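机の上の細かい部品、専用の仕分けマットは本当に必要ですか

投稿者：ブラゴイェ・ベリシャ
カテゴリ：収納・片づけ > 作業机

趣味の工作をしている机の片づけで相談です。ビーズくらいの半透明の部品とか、短い樹脂の筒とか、ケーブルの端に付いていたらしい何かとか、そういう捨てるに捨てられない小物がいつも机に残ります。

先日、近所のクロルコムという雑貨店で「ナルカトネス」という仕分けマットを勧められました。表面に浅いくぼみが並んでいて、部品を置くと転がらず、色も見分けやすくなるのだそうです。店の人の話では「これを敷けば探し物の時間がなくなる」とのことでしたが、正直なところ眉唾だと思っています。くぼみに入れただけで探し物がなくなるなら、うちの引き出しはとっくに片づいているはずです。仕切りだらけなので。

いま使っている天板はベージュがかった薄いグレーのつや消しで、何も敷いていません。青い部品ならこの上でもよく見えます。困るのは白いものと透明なものです。特に透明な部品は、光っているところだけが見えて、どこまでが本体なのかわからないことがあります。

知りたいのは次の点です。マットを敷くと本当に見やすくなるのか。安い代用品で足りないのか。それから、正体のわからない部品をみなさんはいつまで取っておくのか。

マットは大きいサイズだとそれなりの値段がします。メーカーの説明文はもう読んだので、その貼り付けは結構です。実際に机で細かいものを扱っている方の話が聞きたいです。

投稿者：メイリオン・セイス

ナルカトネスではありませんが、ガンドトンという店の似たようなくぼみ付きマットを2枚買って、2枚とも押し入れに入っている者です。参考になるかどうか。

まず「見やすくなるか」ですが、くぼみはむしろ邪魔でした。くぼみの縁に影ができるので、小さい部品の影と紛れます。平らな面に置いてあれば、部品から伸びた薄い影で「あ、何かある」と気づけるのに、その手がかりが弱くなるわけです。売り場では大きめの鮮やかなボタンを入れて見せていたので、きれいに見えたんですよね。あれで透明な部品を試させてくれたら買わなかったと思います。

お使いの天板が薄いグレーのつや消しなら、私はそのままで作業します。つやのある天板だと照明が映り込んで、透明なものの光っている部分と区別がつきません。そこはもう解決しているようなものなので、お金をかけて別の面を上に載せる意味がよくわかりません。

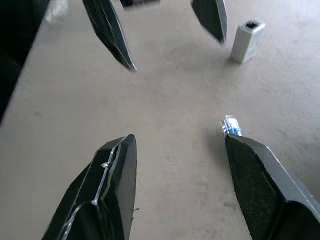 白と透明だけは別扱いにしたほうがいいです。私は濃い色の画用紙を半分に切って机の端に置き、白っぽいものはそこへ移してから選り分けています。紺でも黒でもかまいませんが、黒いゴム部品も混ざるなら紺が無難でした。折り目をつけておけば、終わったあとにそのまま樋のようにして瓶に流し込めます。汚れたら捨てる。マットを洗って乾かすより早いです。

照明の位置も見直してみてください。真上から当てると影が部品の下に隠れます。手元灯を低くして横から当てると、影が片側に伸びて、転がった小さいものが見つけやすくなります。部品の中を光が抜けるので、色の付いた芯があるものならそこも目立ちます。ただ、あまり低くすると、机のほこりや糸くずまで全部影付きで見えてきて、それはそれで疲れます。ちょうどいい高さは机によるとしか言えません。

筒のような形のものは、立てて置く癖をつけると転がりません。四角い筒なら寝かせても転がりませんが、立てたほうが上から穴が見えて、何の部品だったか思い出しやすい気がします。気がするだけかもしれません。丸い筒はどうやっても転がるので、瓶のふたを裏返して皿にしています。

正体不明の部品については、私は小袋に「どの机のどの作業のあとに出てきたか」だけ書きます。名前を無理につけると後で間違いの元です。以前「コネクタ」と書いた袋を信じて開けたら、ただの飾り玉でした。書いたのは自分です。半透明の青いものなんて、ビーズにもキャップにも端子の覆いにも見えますからね。

投稿者：ロ・プレスティ

マットいいですよ！　使ってます。机が明るくなるし気分が上がります。おすすめは大きいほうです。小さいほうはすぐ狭くなると思います。

投稿者：ブラゴイェ・ベリシャ（質問者）

お二人ともありがとうございます。

ロ・プレスティさん、気分が上がるのはいいことですが、透明な部品は見つけやすくなりましたか。そこが知りたかったので、もしよければ教えてください。大きいほうを勧める理由も、狭いからというだけだと、もっと大きな机を買えという話になりそうで。

セイスさん、画用紙は試しました。紺がなかったので濃い緑です。白い筒ははっきりしました。透明なほうは期待したほどではなく、紙の繊維のほうが気になりました。表面のざらつきの少ない紙ならもう少しましかもしれません。

手元灯を横に動かすのは効きました。疑っていたので、部品を机に散らして、灯りを真上にした場合と横にした場合でそれぞれ拾い直してみました。横のほうが楽です。時間は計っていないので、どれだけ早いかは言いません。慣れもあるでしょうし、散らしたのが自分なので置き場所を覚えていた疑いもあります。

小袋の件だけ、まだ納得していません。出どころを書いても、結局その袋を開けないまま一年たちませんか。

投稿者：メイリオン・セイス

たちます。うちでは毎年8月に袋をまとめて開けて、15分ほどで決められなかったものは透明な瓶ひとつに全部まとめてしまいます。瓶がいっぱいになったら古い順に、と言いたいところですが、混ぜているので古い順などわかりません。適当に減らしています。

あと、どうしてもマットを試したいなら、1000円以内で買える無地の薄いゴムシートを先に敷いてみてください。転がり止めとしてはそれで足ります。くぼみが要るかどうかは、そのあとで考えても遅くないです。ただしゴムは静電気だか何だかで細い糸くずを呼ぶものがあるので、広げる前に端のほうで確かめてください。私のは呼びました。

投稿者：ロ・プレスティ

透明なのはあまり使わないのでわかりません。すみません。ビーズは赤と黄色ばかりです。

投稿者：ブラゴイェ・ベリシャ（質問者）

了解です。マットは見送って、ゴムシートも端切れが手に入るまで保留にします。画用紙は表面のつるっとした紺を探してみます。解決済みにしておきますが、透明な部品をマットの上で試した方がいたら、引き続き書き込んでください。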